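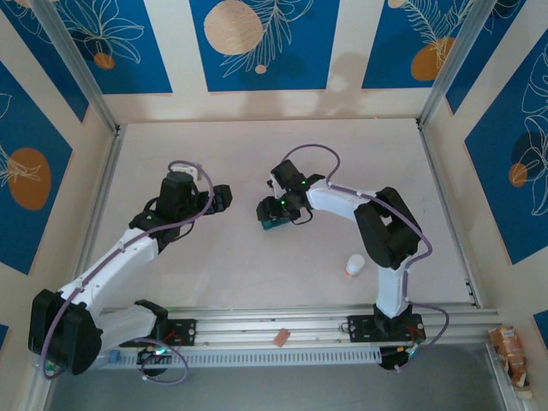

Slide 4. Two-arm cell, right gripper at the table with the teal part, left gripper open.

Notes for slide 4 – Teleoperation on the two-arm cell
K. Dow, April 4, 2022

Start with the layout. Two arms of the same build on one aluminum rail, shared table between them. Point out the purple cables clipped along the links. Cable slack matters later, on the slide about wrist limits, so mention it once and move on.

Define the terms early. Hand guiding: motors slack, the operator moves the arm itself and we log the joints. Remote control: the operator moves a leader arm and the follower copies it. In both cases we record a demonstration, meaning joint positions, gripper opening and video on one clock.

We began with hand guiding in February. Two problems. The operator's hands were in the video, and the policy had never seen a table without them. Also, one person cannot guide two arms well at the same time. Rory Baird moved the Undanville cell to remote control and we did not go back.

PAUSE – ask who has used a leader arm. If most have, skip the next paragraph.

The leader has the same joints as the follower, so there is no mapping to learn. A new operator needs practice mostly with the gripper. There is no force feedback on our version. Operators squeeze too hard at first, and the logged gripper command shows it.

Numbers. 2,227 demonstrations recorded, over 2,000 kept. Rejected ones were mostly clock faults and dropped parts. We kept demonstrations where the operator missed the grasp and tried again. Rory will want to argue this in questions. Let him.

First training run used 800 demonstrations from a single operator. It copied her habits, including a stop above the part before closing. Adding other operators removed the stop but made the approach less even. Plot is on slide 6.

Rules we now give operators at Kostow:
Keep the idle arm still and out of the other arm's path.
Do not correct after release. End the recording.
Move the start position of the part every time.
Same speed all session. Take a break when it drops.

If asked about the logging software: it is Trididon, our own, not released yet. If asked about the Rennie site, their cell has one arm and the results do not compare directly.

Next slide: wrist limits and cable routing.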